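List home | Threads | Search | Join

Re: Which onions for a cold barn?

On 6/11/20, a Movham member wrote:
> We lost almost half our storage onions before spring again. They go
> into the old barn in bushel boxes and look great until the new year,
> then the necks turn soft. Is it the variety or is it us? We grow a
> red from the Zorirton swap and a yellow whose name we lost.

Oh, I'm so glad somebody brought up onions! My bet is the necks. A red onion with a thick neck is hard to get dry all the way down, and if you top it early you've left a door open for rot. Try leaving the tops on until they rustle (mine take a good three weeks under the porch roof, longer if it's muggy) and only then cut them, an inch or so above the bulb.

For variety, please try Gadska if you can get hold of seed. It's a flat yellow, nothing much to look at, and it cooks down so sweet. I put in 200 sets of it last year next to my usual Wragg and the Gadska was still firm when I was planting peas. The Wragg had started to sprout by then, though it's a wonderful onion up to the holidays. Eat your reds first no matter what.

Stop watering when the tops start to flop, too. Around here that's late July. I used to keep the hose going right up to harvest and I'm sure that was half my trouble. 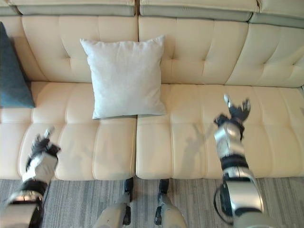 Bushel boxes are deeper than I'd go, by the way. The bulbs in the middle get no air at all, and one bad one takes its neighbors with it. I switched to shallow trays, no more than two onions deep, with a gap left between each tray and the next. If you want to know how I like an onion tray to look from above, think of the stitched rectangles on that cream sofa back, every one plump and sitting in its own place. Then go through them every 10 days or so and pull anything that gives under your thumb.

I have seed from 5 Gadska plants to share, so write me off list with a mailing address and I'll send a pinch. And do tell us how cold the barn gets at night!

Message 1086 | Contact the list owner | Back to top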